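The Box on the Table

She answers the door with a roll of tape around her wrist, worn like a bangle. In the back bedroom of her house in Purdale she has spent most of July getting rid of things, and she would like it understood that she is not a tidy person. "People hear you sort other people's jewelry and they think you alphabetize your spices," she says. "I don't know where my spices are."

Her business is called Minja. Families send her the small stuff that collects in drawers and she decides what gets cleaned, what gets restrung and what goes home in an envelope marked SORRY. She charges $35 a drawer. The job has no proper name, although a friend in Flerwood calls it "button archaeology," which she hates and has printed on a mug.

Her equipment is a cardboard box with a ragged front edge.

"I had trays," she says. "Velvet ones, with compartments. Everybody put one earring in each compartment and stood there admiring it, and we got through three things in an afternoon. A box is better. You put it all in and you look down, and it looks like what it is."

At the moment it is a black smartwatch, a couple of beaded bracelets, a pair of gold hoops and some very small gold charms. 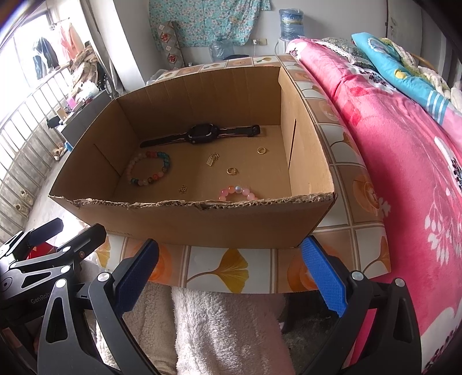
On oilcloth

The tablecloth came with opinions attached. Ginkgo leaves, orange flowers, coffee cups: she bought it for the kitchen, and her sister said it made breakfast feel like a waiting room. It was demoted to the bedroom, where it has turned out to be the most useful thing she owns.

"Beads roll," she says. "On bare wood they go straight off the side and under the bed, and you find them in winter with your foot. On this they sort of stick. Also you can wipe it, and I eat in here."

Doesn't the pattern make it hard to see anything?

"Yes," she says, and moves on.

There is a pink flowered quilt on the bed, and she will not discuss whether it matches. When she works late she sits on it with her knees against the table. She once tried a proper desk, with a lamp on an arm, bought from a place called Brurkedness that sold office furniture and has since closed. She does not claim the two facts are connected.

On children's things

Most of what comes in belonged to somebody's grandmother, and she is brisk about it. Children's things slow her down. A grandmother's brooch has usually been promised to three people, all of whom will let you know. A child's bracelet hasn't been promised to anyone, and no one will throw it out.

"They're always a bit mad, the colors," she says. "A grown-up makes a bracelet and it goes blue, white, blue, white. A kid gets a run of teal because teal was what was left, and then it's pink, and then there's a red one that she fought somebody for." 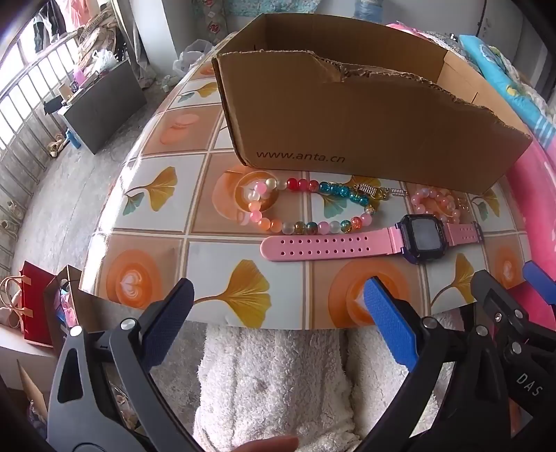
She never evens them out. A customer once asked her to restring a bracelet "so it makes sense," and she sent it back untouched, with the $35. New elastic is fine. A new order is vandalism, in her view, and she has held this view at some length at parties.

Watches are another matter. She has no feelings about watches. "It's a strap and a rectangle," she says. "If it comes with a charger, lovely. It never comes with a charger." She keeps 20 chargers in a shoebox under the bed, and estimates that they fit nothing made by human hands.

I ask how many beads she has lost over the years. She thinks 300, then looks at the floor and asks if we can talk about something else — the tape, for instance, which she has been hunting for since I sat down. It is still on her wrist.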